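Why Does Grey Look So Grey? A Wander Through Colour for Curious Kids

Have you ever tried to find your drink bottle in the bottom of your bag when the lights are off? You know it's orange. You bought it because it was orange! But in the dark it might as well be the colour of an old sock. The bottle hasn't changed one bit, so where did the orange go?

To sort that out we need to talk about light. Sunlight looks plain, or maybe a bit yellowish late in the afternoon, but it is a mixture of all the colours you see in a rainbow. When it lands on something, some of the colours get soaked up and some bounce off again. The ones that bounce into your eyes are the ones you see. A ripe tomato soaks up most of the blue and green light and bounces back the red. No light means nothing to bounce, and that is why your bottle loses its orange at night.

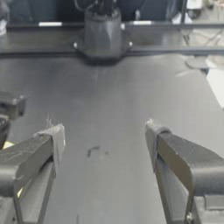

Now, what about grey? If you look for grey in a rainbow you'll be looking for a very long time, and your neck will get sore. Grey happens when a thing bounces back a bit of every colour, all in fairly equal amounts, and soaks up the rest. Bounce back nearly everything and you get white. Bounce back hardly anything and you get black. All the greys live somewhere in between, from a pale rain cloud to a wet footpath.

You can mix your own greys if you have some paint handy. Start with a big blob of white and add black a tiny dot at a time, stirring well before you add more. (Always put the black into the white, because going the other way takes an enormous amount of paint. I once used up a whole tub of Teuber white finding this out.) See how many steps you can make before you get to black. My best is 30, although I'll admit a few of them looked like twins.

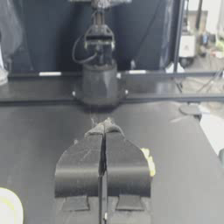

Black bounces back very little light. Grey bounces back a bit more.

Surfaces matter too. A shiny thing sends light off in one neat direction, like a ball bouncing on a smooth gym floor. A dull thing - the proper word is matte - scatters light every which way, like a ball bouncing on a pile of rocks. Run your eyes around the kitchen and try to find three shiny things and three matte ones. The teapot is a good place to start.
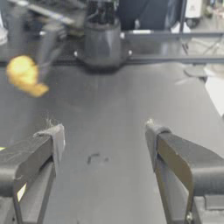
Dark grey and light grey, side by side.

Inside your eye, at the very back, there are little light catchers called rods and cones. Cones are the ones that notice colour, but they need plenty of light to do their job. Rods can manage when it's dim, only they can't tell red from green or blue from yellow. So when you tiptoe to the bathroom at night, your rods are doing most of the work, and the whole hallway turns into shades of grey.

Yellow is my favourite colour to finish with, because it's such a show-off. Put something yellow next to something dark and your eye runs straight to it.
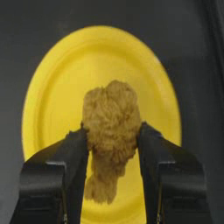
People who paint road signs know this very well, and so do bees and wasps, whose stripes tell hungry birds to think again. If you'd like to test it yourself, cut out a yellow circle and a brown circle the same size, stick them both on dark paper and walk backwards down the hall. Ask a grown-up or a friend which one they can still see clearly when you're far away. Then swap the dark paper for white and have another go, and write down what changed.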